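Bag-on-hook resets: how to run them for the two arm policy

Quick notes for whoever takes the Tuesday block. Iñaki's method, I just wrote it down.

1. Hook on the bare wall, bucket straight under. Sponge stays left of the bucket, dont move it.
2. Hang the black item from the hook, twisted at the top. Loose below or the grippers get no edge to pinch.
3. Socks on the carpet. Scatter, no rows. One in the bucket.
4. Home both arms. Check the black cables by hand before you enable.
5. Record. Stop at 12 episodes, re-hang, go again.
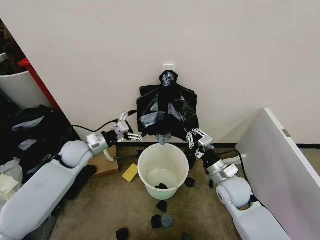
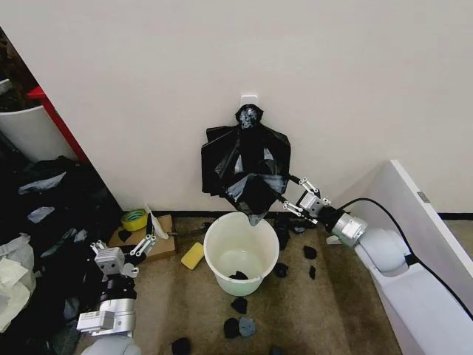 Both from the head camera, black item on the hook, bucket below. Second one has the right gripper on the lower edge.

Label grasps per arm. Left open and right closed is a valid state, keep it. Old Vorel script threw those out and we lost 3 sessions before Baltazar caught it.

Train on the full set, 3409 episodes after filtering. Batch 2560, anything smaller went wobbly on the shiny plastic. Glare is still the main failure, wrist views help a bit. Single-arm baseline is in the Skekmont folder, same splits, seperate config.

Config questions to Baltazar. Hook falls off, spares are in the top drawer.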